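I have a theory that you can judge a gardener by their seed drawer, and mine says I should be kept away from shops. Every December I order as if I own a field. I own a yard, 2 metres of border and a bathtub with holes in it.

So this is my case for tipping the whole lot out once a year and looking at it properly - packets flat on a surface, fronts up, no tin, no rubber bands. 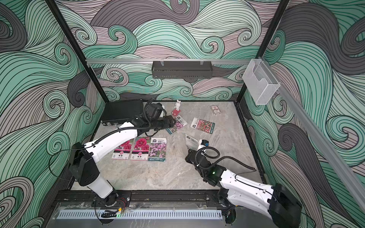
Brisa Solís, who gardens two doors down, thinks this is a faff. She keeps hers in strict alphabetical order and never looks at them. Fine, but I'd forget what I had! A name on a divider does nothing for me. A photo of a great big pink flower makes me want to go and find a trowel.

## Line them up by size

I know, sowing month is the sensible way. But I like small to large, side by side, because the doubles end up next to each other and you notice you've bought hollyhocks twice. Same with cosmos, which I seem to buy in my sleep.
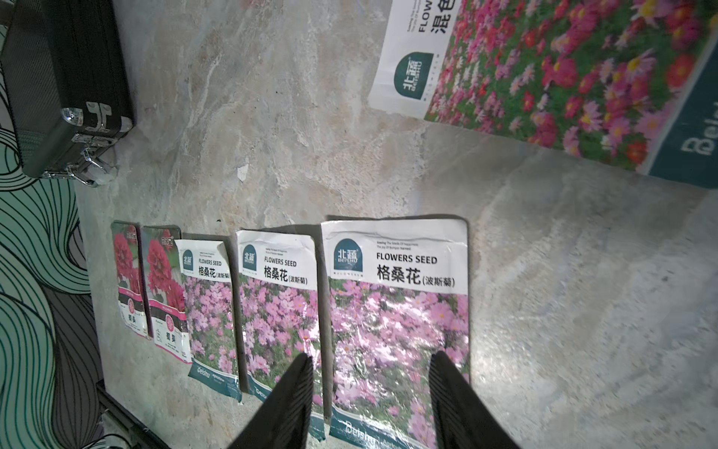

And doubles aren't a disaster. Cosmos will fill any gap you give it, and hollyhocks are lovely things to swap. Nhyira Addo once gave me a jar of beans for a spare packet and I still think I robbed her.

What I can't defend is keeping old seed out of guilt. If it's been sat there for years, chuck it on a bare patch and see. Zinnias especially - they want warmth and sun and using up, so stop saving them for a better garden.

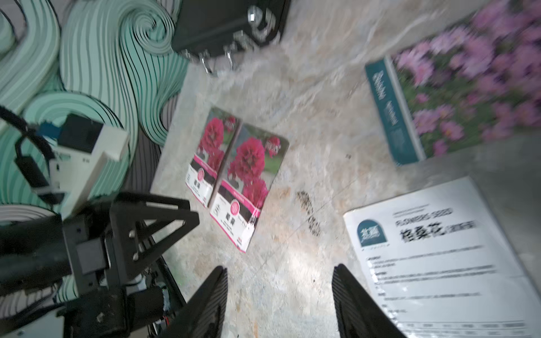
## And then put them back

Badly, if you like. I use a shoebox.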